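4.3 Setting up the height-adjustable table

The Cerik table ships in two cartons. Carton A holds the frame and control box, carton B the top and the hardware bag. Check the part number on carton B: tops marked 2153 fit the short frame, tops marked 3760 fit the long one. They are not interchangeable.

Two people are needed for steps 4 and 5.

1. Lay the top face down on a blanket or on the flattened carton.
2. Place the frame on it and line up the crossbar holes with the threaded inserts.
3. Start all the screws by hand, then tighten them with the supplied key. Do not use a power driver. The inserts strip easily.
4. Plug both leg cables into the control box and clip them under the crossbar.
5. Turn the table over, lifting it by the frame – never by the top.
6. Plug in the power cord. Hold the down button until the legs stop and the display blinks. The table is now reset.

CAUTION: Do not load the table with more than 80 kg, including monitor arms and anything clamped to the back edge.

NOTE: If the display shows E2, one leg cable is loose. Unplug the power, push both cables in again and repeat step 6.

4.4 Care of the top

Wipe the top along the grain with a damp cloth and dry it right away. Do not use bleach, scouring pads or furniture polish containing silicone. Put a pad under hot cups and under anything with rubber feet, which can leave marks over time.

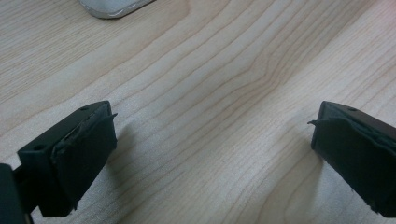

How soon can I put things on the table after cleaning it?
Wait until the surface feels dry to the touch, then another ten minutes before you set down paper or a keyboard.

For stains that do not come off with water, see 4.5.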